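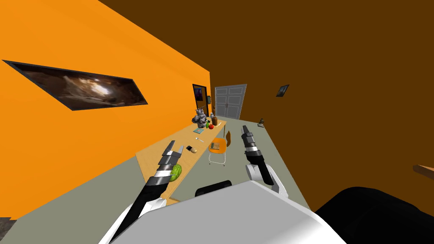

When Does the Movie Start? Pre-Show Length at Two Theaters

Media Studies, Final Project Report

1. Background

The time printed on a movie ticket is the time the pre-show starts. The movie itself starts later, after ads, trailers and the theater's own announcements. How much later depends on the theater, and most theaters do not publish it. Our group wanted to know how large the gap is at the two theaters closest to campus and whether people plan around it.

The first theater is the Grarnach in Warkville. It has a single screen and is independently run. The second is the Damgaard in Mullham, which has eight screens and shows mostly new wide releases. Both sell tickets at the door and online. Neither one listed a separate time for the feature during the period of our project.

We picked this topic after reading through moviegoer comments on both theaters' pages for an earlier assignment. Complaints about the pre-show came up often, but the lengths people gave did not agree with each other. One person would say ten minutes and another would say half an hour for the same building. We could not find any measurements, so we made our own.

2. Questions

We set three questions at the start.

How long is the gap between the posted time and the first image of the feature?

Does the gap change with the time of day or the kind of movie?

Do people at the two theaters arrive at different times because of it?

A fourth question, about whether people would like the feature time to be posted, was added after we tested the survey in class.

3. Method

We timed 16 screenings in March and April, seven at the Grarnach and nine at the Damgaard. At least two group members were present at each one. Each person started a stopwatch at the posted time and stopped it when the first studio logo belonging to the feature came up. We then compared the two readings. The largest difference between two readings was four seconds, and in that case we used the average.

We had to agree on what counts as the first logo. Some trailers open with the same studio logo as the feature, and at our second screening one of us stopped the watch too early for that reason. After that we waited for the rating card to be followed by a logo and by the house lights going all the way down. Phones were kept in pockets with the screen off, and we used wristwatches with a stopwatch function instead.

We sorted the screenings into short and long pre-shows. The cutoff was 600 seconds. We chose it before collecting any data so that we would not be tempted to move it later.

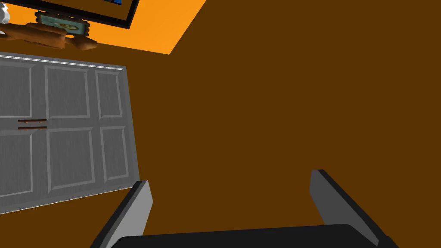

Does the pre-show run longer for family movies?
At the Damgaard it did, by a little under two minutes on average, and all of the extra time was trailers for other family movies. The Grarnach showed only one family movie while we were timing, so we cannot say anything about it there.

For the survey we printed 400 forms and handed out half at each theater, with permission from both managers. The form had five questions and fit on one side of a half sheet. People could fill it in before or after the movie and leave it in a box near the exit. We got back 122 completed forms, 53 from the Grarnach and 69 from the Damgaard. Nine more were returned blank or with only one question answered, and those were left out.

4. Results

4.1 Timing

The average gap at the Grarnach was 7 minutes 40 seconds. Six of the seven screenings there were under the cutoff. The one that went over was an evening show with a recorded introduction to a restored print, and without the introduction it would also have been short.

The average gap at the Damgaard was 17 minutes 10 seconds. All nine screenings were over the cutoff. The shortest was a weekday matinee at 14 minutes 25 seconds and the longest was a 7:15 p.m. show of a superhero sequel at 21 minutes 5 seconds.

Time of day made less difference than we expected. At the Damgaard the evening pre-shows were longer than the matinees, but the difference came from ads and the number of trailers stayed nearly the same. At the Grarnach the ads were slides for local businesses, and they ran in the same order at every screening we attended.

We also noted what the pre-show was made of. At the Damgaard, ads took up slightly more than half of the gap. At the Grarnach, trailers took up most of it.
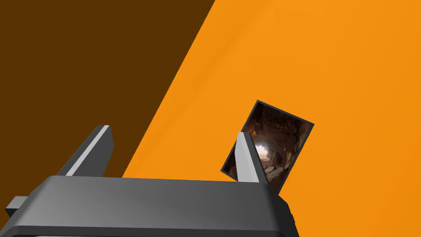
Figure 3. Gripper with two fingers, simulated view.

4.2 Arrival

We asked people whether they had been in their seat at the posted time. At the Grarnach, 47 of 53 said they had. At the Damgaard, it was 31 of 69. This was the clearest difference in the survey.

The form also asked people who came late to give a reason. Lines at the concession stand and trouble parking were both mentioned, but the most common answer at the Damgaard was that they had come late on purpose to skip the ads. Nobody at the Grarnach gave that answer.

Several people at the Damgaard overestimated the gap. Their guesses went as high as 35 minutes, which is longer than anything we timed. Someone who plans around a guess like that will miss the start of the movie. We saw people come in during the opening scene at most of the Damgaard screenings, but we did not keep a record of it.

4.3 What people want

The last question offered three choices. Posting both the pre-show time and the feature time was chosen by 84 people. Leaving things as they are was chosen by 25. A shorter pre-show with no other change was chosen by 13. The split was similar at both theaters.

There was space for comments under this question, and more people used it than we had planned for. Many wrote that they like trailers and would come for them if the ads were moved earlier.

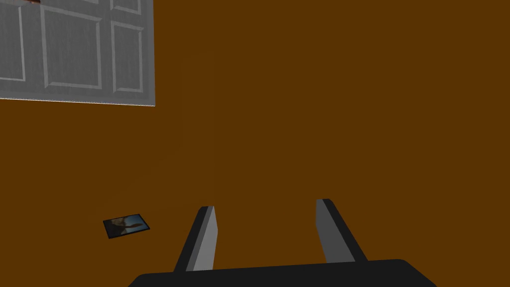 One person who read our draft wrote that the choices on this question were not a fair test, because posting both times costs the audience nothing and a shorter pre-show might mean higher ticket prices. The same reader thought we should have asked people what they would be willing to pay.

We agree that price should have been on the form. Ad income is part of how theaters cover their costs, and a person choosing a shorter pre-show may not have thought about that. On the other hand, most people did not choose the shorter pre-show even when no price was attached, so we do not think the main result would change.

5. Limits

Our sample of screenings was small, and we could not attend on every day of the week. Most of the late shows we timed were at the Damgaard, since the Grarnach has only one evening show. The two months we covered also fall before the summer releases, when there may be more trailers.

The survey has the usual problem that people chose whether to answer. People who dislike the pre-show may have been more likely to fill in a form. People who arrived in a rush may have been less likely to take one, which would affect the arrival numbers in section 4.2.

The two theaters differ in more ways than the pre-show. The Grarnach does not assign seats, so people there have a reason to come early that has nothing to do with trailers. We should have asked about this and did not.

6. Next steps

If another group continues this project, we suggest adding a third theater with assigned seats and a short pre-show. That would help separate the two effects. We also suggest recording late arrivals at the door in five-minute blocks.

The timing sheets, the blank survey form and the table of answers are in the course folder. The managers of both theaters have been sent a copy of section 4. The Grarnach has said it will try printing the feature time on its lobby board in July.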